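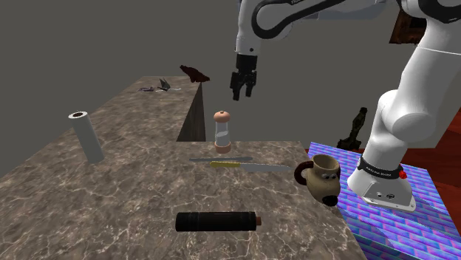
Marble countertop, rendered view

December
By Vasilică Anghel
4 min read

Hirnwood Teaching Kitchen: progress report to the Osman Fund

This report covers the work done since our summer update. The gas line is in, the floor is finished, and the first evening baking course has run in the front half of the building. The back room is behind schedule. Details on both are below, along with the spending to date and one request to move money between budget lines.

Building work

The old floor in the front room came up in two days. Under it we found a layer of tar paper and, along the north wall, boards soft enough to push a screwdriver through. Chak-lun Tai, our site lead, had the damaged joists replaced before the new subfloor went down. This was not in the original estimate. The repair cost $1,750 and was paid out of contingency.

The gas line was moved to the east wall so that the ranges can stand side by side under one hood. The city inspector passed the line on the second visit. On the first visit he asked for a shutoff valve that a person can reach without leaning over a burner, and we moved it to the end of the run, next to the door.

The hood itself arrived with a dent in the return duct. The supplier sent a new section, and it has been fitted. We still need the final fire suppression sign-off for the back room, and we can't cook there until we have it.

The delay in the back room comes from the drains. The floor drain was set too high, and water pooled by the walk-in cooler when the contractor tested it. He has agreed to reset it at his own cost, but his crew is on another job until after the holidays. Until then the room is used for storage.

Counters have been the subject of more talk than anything else in the project. The bakers want stone for pastry and the canning teachers want stainless steel, which takes hot jars and strong cleaner. Marble stains with lemon juice and vinegar, and both are in daily use in a canning class. Our plan is marble for one pastry station in the front room and steel everywhere else. We have a quote for the stone and have not yet signed it.

Classes

The baking course ran for six evenings with 14 people enrolled. Twelve finished. Of the two who left, one changed work shifts and the other moved out of town. The course covered yeast doughs, pie crust, basic costing and the state rules on selling baked goods made at home. The costing session ran long every time it came up, and next time it will get its own evening.

Students asked for printed recipes in weights as well as cups. We have started on this. Most of the recipes came to us in cups only, so each one has to be baked again before the weights can be trusted.

The canning course was meant to start in the fall. It has been moved to spring, after the back room opens. People who had already signed up were offered a refund or a held place, and most kept their place.

Two former students now sell at the Gendeck market. One of them, a bread baker, rents our oven on weekday mornings from 5 a.m. and has asked for a longer lease. We would like to say yes once the second oven is hooked up.

Spending

The equipment line has $2,791 left in it. Purchases in this period were two used sheet pan racks, a 20-quart mixer, a chest freezer and a set of scales. The mixer needed a new bowl lift, and Vernthorpe Restaurant Supply fitted it free of charge.

Printing and outreach are under budget. We had planned a mailed flyer and used the notice board at the library and the school newsletter, both at no cost. We ask to move $2,000 from outreach to building work, to bring contingency back up before the drain is opened again. A signed budget change form is attached.

Next period

The drain comes first, then the suppression sign-off, then the second oven. Chak-lun will send a short note when the inspection date is set. The spring class list will be posted as soon as we know the back room can open. Our teacher for the knife skills class has asked for a smaller group size, and we are working out whether the fee would still cover her hours.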